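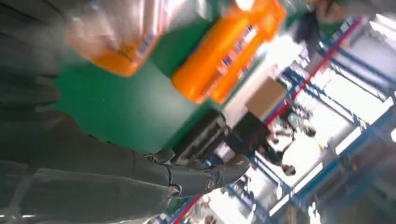
Plastic bottle

A plastic bottle is a container made of plastic with a neck narrower than the body, closed by a cap or lid. Used for water, juice, cooking oil, shampoo, pills, cleaning products, paint thinner in some cases. Sizes run from sample vials to large jugs.

Materials

Most drink bottles are PET – light, clear, hard to break. HDPE is cloudier and stiffer, common for milk and detergent. Polypropylene stands up to heat better and is used for caps and some medicine bottles. Resin codes are molded into the base, usually inside a small triangle.

Color

Clear is the cheapest to recycle. Tinted bottles, orange and amber mostly, are used for pills and vitamins as the tint blocks part of the light. Translucent orange lets the user check the level without opening. Opaque orange hides the contents and tends to be picked for looks, e.g. juice, sunscreen, hand cleaner. Two bottles of the same color can be different plastics and should'nt be sorted by color alone.

Manufacture

Preform is injection molded, heated, then stretched and blown inside a metal mold. HDPE bottles are mostly made by extrusion blow molding insted, no preform. A handle can be formed in the same step. The neck finish (thread, collar) has to match the cap, and the numbers for it are given as diameter first, then thread style.

Labels

Paper, film or shrink sleeve. Direct printing also used, mainly on cosmetics. Sleeves cover more of the bottle but can confuse sorting equipment if the sleeve is a different plastic. Wash-off glue is preferred by recyclers.

Packing

Shipped in plain cardboard boxes, on trays, or loose in bulk bags when empty. Upright for filled bottles, lengthwise is fine for empties. The Seter plant at Amance packed 294 empties to a box, in layers, and later moved to trays after complaints of dented shoulders.

Reuse

Refill programs exist in some areas. The Teixeira refill shop took back more than 4 sizes, cap on, label on or off. Prenutine, a vitamin seller, dropped its deposit in October and now sells pouches.

See also

Bottle cap
Blow molding
Jug
Pill bottle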